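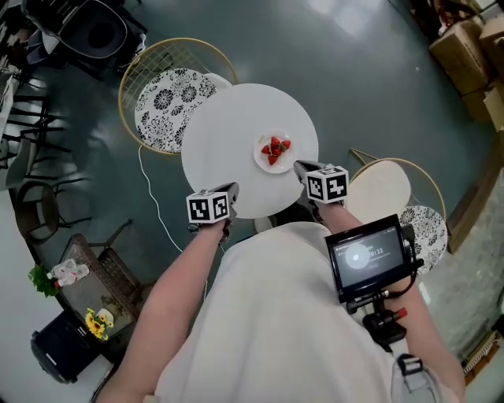
Figure 2. Plate of strawberries on a round white table, with a hand-held gripper in each hand.

5. Accounts of missing time in the Prillach collection

Reports of missing time occupy an awkward place in the study of unexplained experience. The person making the report does not claim to have seen a craft, a ghost or a visitor from another age. The claim is only that a stretch of the day cannot be accounted for, or that a familiar journey was completed sooner than the distance would allow. Earlier surveys have tended to place such accounts in an appendix, or to fold them into abduction stories, with which they share little beyond the gap itself.

The Prillach collection holds 141 written accounts which meet the definition given in Section 2. All were submitted by post or by hand to the reading room at Ustport, and each was copied out in full before being read by the coders. Accounts in which the writer mentioned illness, a blow to the head or heavy drinking on the day in question were kept in the collection but marked, and were left out of the comparisons that follow. This left 90 accounts for close reading.

5.1 Length and setting of the gap

Most writers gave the length of the gap by comparing two clocks, or a clock and an outside event such as a train, a church service or the closing of a shop. Where only one clock was mentioned, the length was entered as unknown. The coders were asked to resist filling in a figure from the tone of the account, a habit which had affected the first round of reading and which led to that round being discarded.

Roads feature more often than any other setting. Kitchens, stairs and footpaths also appear. The road accounts are the most alike in their wording: the writer recalls a particular bend or bridge, then recalls a point further on, and has no memory of the ground between. It is well known that drivers on familiar routes retain little of what they pass, and the present authors see no need to look further in cases where the clock and the distance agree. The more difficult cases are those in which they do not. One writer, travelling the coast road out of Ustport before dawn, reported passing the same lit farmhouse twice on a road with no turning, and arriving later than expected by a margin that the repeated stretch would explain. The account is carefully written and makes no claim as to cause. It has been retained as unresolved.

5.2 The influence of the Holub pamphlet

A difficulty arises with accounts written after the Holub pamphlet began to circulate. The pamphlet, which is undated, describes missing time as a 'slip' and lists the signs by which a slip may be known: a change in the light, a loss of birdsong, and a taste of metal. None of these signs is common in the earlier letters. In the later ones they appear together, and often in the same order as in the pamphlet. The word 'slip' itself is absent from the earlier material.

It would be unfair to conclude that the later writers invented their experiences. A person who has undergone something puzzling, and who is then handed a set of terms for it, will naturally make use of them. The effect on the record is serious all the same - once the terms are in general use, the agreement of one account with another can no longer be counted in favour of either. The later accounts have therefore been treated as evidence of how such stories are told, and only with caution as evidence of what took place.

5.3 Comparison with the Grusimus index

The Grusimus index was compiled from newspaper cuttings and follows a different scheme. Its entries are short, and many have passed through an editor's hands. A full comparison was not attempted. Where an event could be matched in both sources, the cutting usually gave the longer gap and the firmer ending, with the writer's own doubts removed. In one matched case the letter states that the writer's watch 'may have stopped for a while', whereas the cutting has the watch stopping at the moment the gap began and starting again at its close.

Matched cases have been coded from the letter alone. The cuttings are held with the letters at Ustport and may be consulted on request, except in September, when the reading room is closed.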